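Wallerico Community Workshop, Uststead
Bench and board inspection, Room 2
Completed 28 Feb 2018. Next one due August.

Marks used: OK, OK with comment, FIX, N/A

Please read the comments as well as the marks! The marks tell you whether to worry and the comments tell you what to do on a Saturday-style busy session when three people want the same bench.

1. FLOOR AND ACCESS

Walkways clear to both doors – OK
Anti-fatigue mats flat, edges down – OK with comment. The mat nearest the sink has started to curl at one corner. Taped for now and holding well, but put a new one on the list.
Cords off the floor – OK. The ceiling reels are terrific. Best money we spent last year.
Lighting over benches – OK with comment. Read 352 lux at the far end and plenty more everywhere else. Fine for sorting and fitting, a touch low for marking out, so use the clip lamp.

2. WORK TABLES

Table tops level – OK. Checked with the long level in both directions. Lovely result after the legs were reset.
Perforated tops free of burrs – OK with comment. Ran a cotton rag over every top and it snagged twice, both on the table by the window. Filed and rechecked on the spot.
Holes clear of dust and glue – OK. Vacuumed from underneath, which works far better than from above.
Castors locked – FIX. One castor on the spare table rolls with the brake down. Tagged. Leave it against the wall until the Tokadmont replacement arrives.
Top colour coding matches the room plan – OK. Blue is for light fitting and block work, and I'm so pleased people are sticking to it.

3. WOODEN BOARDS

This was the part I was looking forward to. The boards have had a full season of use and they've come up beautifully, with the pale striped ones still my favourite pieces in the building.

Surface smooth, no splinters – OK. Bare palm test along the grain and across it.
Near edge and corners sound – OK. No chips. Keep the lip free of tape.
Fixing screws seated, heads not proud – OK with comment. Fingernail test on each one. If your nail catches, give it a quarter turn by hand and stop there. Please don't use the driver, it crushes the fibres under the head. 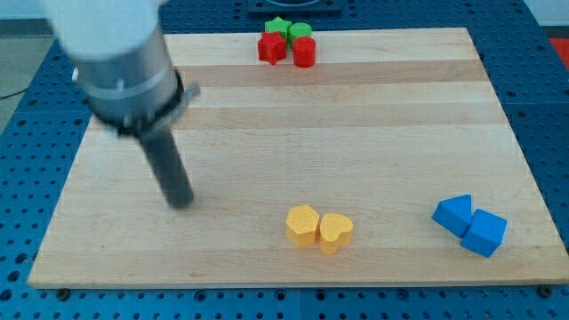

Board stays put when pushed – OK. Firm shove from the near side, then from each end, and no creep at all. Last year we could slide one nearly 14 mm, so the new fixings have earned their keep.
Flatness – OK. Straight edge laid corner to corner.
Finish – OK with comment. Due for oil before winter. Thin coat, wipe it back, leave it overnight, and put the rags in the metal bin with the lid.

4. BLOCKS AND SMALL PARTS

Edges and points, star shapes especially – OK. The points take all the knocks, so feel each one. None sharp.
Cylinders free of flat spots or cracks – OK
Colour sound, no flaking – OK with comment. Wiped with a damp white cloth and nothing came off on it. Very happy with that.
Returned to tubs at end of session – OK with comment. Box 89 had a stray washer in the bottom. Small thing, but check before tipping it out.

5. CLEANING AND FIRST AID

Spray bottles labelled – OK
First aid kit stocked – FIX. Out of finger plasters again. Reorder through Oprea with the gloves.
Eyewash in date – OK
Extinguisher gauge in the green, pin in – OK

ACTIONS

Replace castor on spare table. Tagged out.
Reorder plasters and gloves.
New mat by the sink.
Oil all boards.

Overall a really cheering inspection, and a big improvement on the last sheet. Copy is on the clipboard behind the door – initial it once you've read section 3.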